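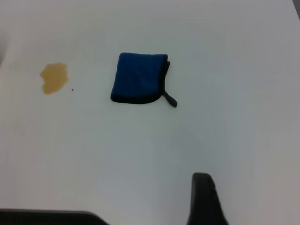
Fiifi Amegashie has argued that the Broramton fault should never have been called a gripping fault at all, and that the name has sent a good many people looking in the wrong part of the machine. The name has stuck all the same, and it is the one used in this article.

The Broramton fault is a failure in table-clearing robots in which the arm goes on closing its gripper after it already has hold of a light object. It was first written up at the Broramton test kitchen, where Mullomard was trying out a two-fingered arm for clearing cups and wiping up spilt drinks. The report is dated July 21, 2021.

Background

The arm was run by a control program called Clevow. Each job had two parts. The arm moved any cup to one side, then picked up a folded cloth and wiped the table. The same closing routine was used for both. A cloth gives way when it is squeezed, so the routine was set to keep closing until the motor met firm resistance.
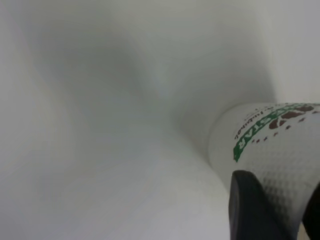

Paper cups give very little resistance until the wall buckles. In the Broramton trials the routine often read a cup as cloth and kept closing. Of 152 runs with a paper cup, 17 ended with the wall crushed, and in most of those the drink left in the cup went over the table. The arm then carried on to the wiping stage as if nothing had happened, and in several runs it spread the liquid over the edge and on to the floor.

Cause

The first explanation was a worn finger pad. Both pads were changed in March and the fault came back the next morning. Drummond, the firm that supplied the gripper, then checked the motor readings and found that the force limit was being cleared each time Clevow changed from one part of the job to the other. If the change came while the fingers were still moving, they closed with no limit set until the next reading came in, 50 milliseconds later.

This is the basis of Amegashie's objection. The gripper did what it was told, and the error lay in the order in which the instructions were sent.

Safety

No one was hurt. The report treats the matter as a safety fault on two grounds. Hot drinks were to be cleared in normal use, and the arm would not have stopped for a hand caught between the fingers during the gap. Liquid on the floor was listed as a separate slipping risk.

Correction

Clevow was changed so that the force limit stays in place until a new one has been received. Cups and cloths were also given their own closing routines, and the arm now stops and waits if the finger gap falls below the expected width of a cup. A second set of 177 runs was made with the corrected program and no cups were crushed. Arms already delivered were updated by Drummond at the next service visit.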